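Filed under: Opinion / Shop Practice / Upkeep

Print this page | E-mail this article

Replace the pads before they look worn

By Philomena Breathnach

March 12, 2023

Most service sheets for hand-held grippers tell the user to change the jaw pads when wear is visible. I think that is the wrong trigger. By the time a textured pad looks smooth, it has been slipping on thin cloth for many cycles, and every recording made in that period is suspect.

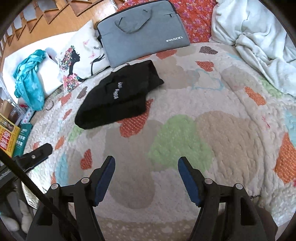 At Cukside we now change pads at 2000 closures, in pairs, whatever they look like. Brian Mosoti objects to the cost, and he has a point – a pair taken off at that count often has life left in it. But a mismatched pair pulls fabric to one side, and the fault is easily blamed on the operator.

Pivots deserve the same treatment. Our sheet calls for a check every 45 hours of use: close the jaws by hand, feel for side play at each pin, then open them and compare left with right. Play on one side only means that side is stripped and rebuilt. Tightening the screw to hide it makes the linkage bind, and the motion data suffers more than it did before.

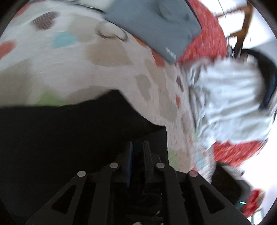
Gripper linkages and pins over a patterned duvet.

Ultan Corrigan would rather log the play and correct for it in software. I have seen his results and remain unconvinced. Play changes with load, and a correction fitted on a bench block does not carry over to bedding. A new pin is cheaper than another 72 lines of code – and it can be checked with a thumb.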